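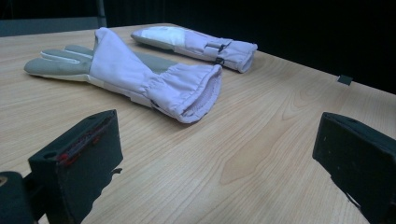 Ildikó Tóth 님: 작년 봄에 장갑을 배낭 안에 그대로 넣어 두고 잊어버렸다가 8월에야 꺼냈어요. 안감이 뭉치고 냄새가 너무 심해서 버릴까 했는데, 여기 적힌 대로 빨아서 말렸더니 다시 낄 만해졌습니다! 그런데 손목 안쪽 주름 부분은 아직도 뻣뻣한데 더 해 볼 수 있는 게 있을까요?

있습니다! 손목 주름 쪽은 고무 밴드가 들어간 경우가 많아서 세제가 잘 안 빠져요. 맨 아래 '말린 뒤에도 뻣뻣해요' 항목에 답을 적어 두었습니다.

Osotley 겨울 장갑 자주 묻는 질문
마지막 수정: 2018년 10월 3일

시즌이 코앞이라 또 장갑 질문이 쏟아지고 있어요. 정말 반갑습니다. Osotley 모임 게시판에 올라온 질문을 모으고, 겹치는 것은 합쳤습니다. 패딩이 들어간 스키·보드용 장갑이 기준이고, 얇은 니트 장갑이나 통가죽 장갑은 따로 다룬 항목만 봐 주세요.

세탁

집에서 빨아도 되나요?
대부분 됩니다. 먼저 장갑 안쪽 라벨부터 보세요. 손목 안감 옆선이나 손등 쪽 솔기에 숨어 있을 때가 많아요. 손세탁 표시가 있으면 마음 놓고 빨면 되고, 물세탁 금지 표시가 있으면 겉만 젖은 천으로 닦아 주세요. 라벨이 닳아서 안 보이면 손목 안쪽 구석에 미지근한 물을 조금 묻혀 보고, 마른 다음에 얼룩이 남는지 확인한 뒤 결정하는 쪽을 권합니다.

물 온도는요?
미지근한 물이면 충분합니다. 손을 넣었을 때 따뜻하다는 느낌이 거의 없는 정도요. 뜨거운 물은 방수 필름을 겉감에서 떨어지게 할 수 있어서 저는 절대 안 씁니다.

얼마나 담가 두나요?
20분입니다. 그 이상 담가 둔다고 더 깨끗해지지는 않더라고요. 담가 둔 동안 가끔 손바닥으로 꾹꾹 눌러 주면 속에서 뿌연 물이 나옵니다. 처음 보면 꽤 충격적인데, 솔직히 저는 이 순간이 제일 재미있어요!

세제는 뭘 쓰면 좋을까요?
저는 기능성 의류용 액체 세제를 씁니다. Takács에서 나온 무향 제품을 쓰는 분이 게시판에 많고, 울 세제로 빤다는 분도 계세요. 섬유유연제와 표백제는 빼 주세요. 유연제를 쓰면 겉감이 물을 튕겨 내지 못하게 됩니다. 가루 세제는 손가락 끝에 남아서 헹구기가 아주 번거로워요.

세탁기에 돌려도 되나요?
라벨에 세탁기 표시가 있으면 세탁망에 넣고 울 코스로 돌릴 수 있습니다. 버클과 벨크로는 꼭 잠그세요. 벨크로가 열린 채로 들어가면 안감을 죄다 긁어 놓습니다. 탈수는 가장 약하게 하거나 끄고요. 저는 손으로 빠는 게 좋아서 세탁기는 거의 안 쓰지만, 식구 수대로 장갑이 나오는 집이라면 손빨래만 고집하기 힘들죠.

연한 색 장갑인데 때가 안 빠져요.
라벤더색이나 흰색, 정말 예쁘죠! 대신 리프트 손잡이를 한 번만 잡아도 티가 납니다. 담그기 전에 때 탄 곳에만 세제를 조금 묻혀서 부드러운 칫솔로 살살 문질러 보세요. 결을 따라 한 방향으로 문질러야 보풀이 덜 일어납니다. 기름때는 주방 세제를 아주 조금 쓰면 잘 빠지는데, 그다음 헹굼을 넉넉히 하셔야 해요. 흰 패드 부분에 옆 천의 물이 들까 걱정된다면 젖은 채로 겹쳐 두지 마세요.

말리기

비틀어 짜도 되나요?
안 됩니다. 속에 든 충전재가 한쪽으로 몰려요. 수건 위에 장갑을 눕히고 돌돌 말아서 위에서 눌러 주세요. 손가락 끝에서 손목 쪽으로 물을 밀어내듯이 누르면 훨씬 빨리 빠집니다.

눕혀서 말리나요, 걸어서 말리나요?
둘 다 합니다. 처음에는 물이 빠지도록 손목 입구를 아래로 해서 걸어 두고, 물방울이 더 안 떨어지면 평평한 곳에 눕혀요. 눕힌 뒤에는 가끔 뒤집어 주세요. 구멍이 숭숭 난 플라스틱 바구니가 있으면 바닥에 수건을 깔고 그 안에 넣어도 좋습니다. 원목 탁자라면 젖은 장갑을 바로 올려놓지 마세요. 물자국이 남으면 정말 속상합니다.

다 마르는 데 며칠 걸려요?
저희 집에서는 4일 잡습니다. 겉은 금방 마르는데 엄지와 새끼손가락 끝이 끝까지 축축해요. 손을 쑥 넣어서 손가락 끝이 서늘하게 느껴지면 아직입니다. 난방을 많이 하는 집이면 더 빠르고, 욕실에서 말리면 한참 더 걸립니다.

드라이어나 난로를 써도 되나요?
난로 위는 안 됩니다. 드라이어는 찬바람으로만요. 장갑용 건조대를 쓰는 분도 많은데, Voltden 건조대를 쓰신다면 바람이 손가락 끝까지 들어가도록 장갑을 깊숙이 꽂아 주세요. 저는 그냥 신문지를 돌돌 말아 손가락마다 넣습니다. 신문지가 축축해지면 새것으로 갈아 주고요. 돈도 안 들고, 다 마른 장갑을 처음 펴 볼 때의 그 폭신한 느낌이란!

보관

어떻게 정리해 두면 좋을까요?
짝을 맞춰서, 손가락을 펴고, 눕혀서 보관하세요. 이 순서만 지켜도 다음 시즌 첫날 아침이 달라집니다. 저는 뚜껑 없는 바구니를 씁니다. 공기가 통하고, 현관에서 한눈에 보이고, 급할 때 손만 뻗으면 되니까요. 바구니가 너무 깊으면 아래쪽 장갑이 눌려서 납작해지니 얕은 것이 좋습니다.
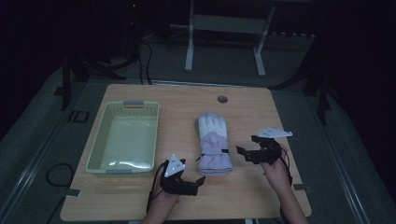 연한 크림빛 초록 바구니와 버클 달린 겨울 장갑.

바구니 크기는 어느 정도가 좋아요?
장갑을 접지 않고 눕힐 수 있으면 됩니다. 손목이 긴 장갑은 생각보다 자리를 많이 차지하니 사기 전에 집에 있는 장갑을 가져가서 대 보세요(가게에서 조금 쑥스럽긴 합니다). 옆면에 구멍이 있는 플라스틱 바구니는 먼지가 쌓여도 물로 헹궈 내면 그만이라 제가 제일 좋아하는 종류예요.

버클과 스트랩은 잠가 두나요?
벨크로는 잠그고, 버클 스트랩은 느슨하게 풀어 둡니다. 꽉 조여 놓고 여름을 보내면 손목에 주름이 깊게 잡혀요. 스트랩 끝이 길게 남는 장갑은 끝을 손목 안쪽으로 넣어 두면 다른 장갑에 걸리지 않습니다.

비닐봉지나 압축팩은요?
압축팩은 말리고 싶어요. 충전재가 한번 심하게 눌리면 되살리는 데 시간이 오래 걸립니다. 비닐봉지도 습기가 갇히니 피하시고, 먼지가 신경 쓰이면 낡은 베갯잇을 덮어 주세요.

짝을 자꾸 잃어버려요.
이 질문이 해마다 제일 많습니다! 벗자마자 두 짝을 같이 내려놓는 습관이 최고고요. 고리가 있는 장갑이면 서로 걸어 두세요. 고리가 없으면 손목 안감에 짧은 끈을 꿰매서 작은 집게로 연결해도 됩니다. 아이 장갑은 소매 속으로 긴 끈을 통과시키는 옛날 방식이 지금도 제일 확실해요.

한 짝만 남았는데 버려야 하나요?
일단 시즌 끝까지는 갖고 계세요. 자동차 시트 밑이나 부츠 가방 안쪽에서 정말 자주 나옵니다. 게시판에 '짝 찾아요' 글을 올려도 좋고요. 지난겨울에는 왼쪽만 남은 분과 오른쪽만 남은 분이 같은 장갑을 갖고 있어서 한 켤레가 완성되었습니다. 다들 박수를 쳤어요.

손질과 수선

물이 스며드는데 방수가 끝난 건가요?
겉감이 젖어서 색이 짙어지는 정도라면 발수만 떨어진 경우가 많아요. 깨끗이 빨아 완전히 말린 다음 발수 스프레이를 고르게 뿌려 주세요. 환기되는 곳에서, 장갑에서 20cm 떨어져서 뿌리면 얼룩이 덜 집니다. 그래도 손가락이 젖는다면 안쪽 필름이 상했을 수 있고, 이건 집에서 고치기 어렵습니다.

솔기가 터졌어요.
손가락 사이 솔기는 굵은 폴리에스터 실로 꿰매면 잘 버팁니다. 원래 바늘구멍을 따라가세요. 새 구멍을 내면 그 자리로 물이 들어와요. 손바닥이 넓게 해졌을 때는 수선집에 맡기는 게 낫습니다. 저는 Gavell 수선점에 맡겨 봤고 덧댄 자리가 아직 멀쩡해요. 맡기기 전에 꼭 빨아서 가져가세요. 예의이기도 하고, 때가 묻은 천에는 접착제가 잘 안 붙습니다.

발수 스프레이는 얼마나 자주 뿌려요?
저는 한 시즌에 2번 뿌립니다. 첫 나들이 전에 한 번, 한겨울에 또 한 번이요. 눈이 축축한 날에 자주 타신다면 물방울이 구르는지 보고 더 뿌려도 됩니다.

말린 뒤에도 뻣뻣해요.
Ildikó 님 질문이 바로 이거였죠. 대개 세제가 남아서 그렇습니다. 세제 없이 미지근한 물로만 다시 헹구고, 손목 밴드 부분을 살살 늘였다 놓았다 하면서 물을 통과시켜 주세요. 거품이 안 보일 때까지요. 마른 다음에는 장갑을 끼고 주먹을 쥐었다 폈다 해 보세요. 텔레비전 보면서 하면 딱 좋습니다. 손바닥이 가죽이면 가죽용 크림을 아주 얇게 바르고, 합성 소재면 아무것도 바르지 마세요.

냄새가 다시 나요.
덜 마른 채로 넣어 둔 것입니다. 빨고, 이번에는 손가락 끝까지 말려 주세요. 얇은 속장갑을 끼면 땀이 거의 다 그쪽으로 가서 겉장갑은 훨씬 덜 빨아도 됩니다. 속장갑은 탈 때마다 빨면 되고요.

여기에 없는 질문은 어디에 하나요?
댓글로 남겨 주세요. 장갑 안쪽 라벨에 적힌 소재를 같이 적어 주시면 답이 훨씬 빨라집니다. 벙어리장갑 항목은 지금 쓰는 중이고, 첫눈 오기 전에 올릴게요!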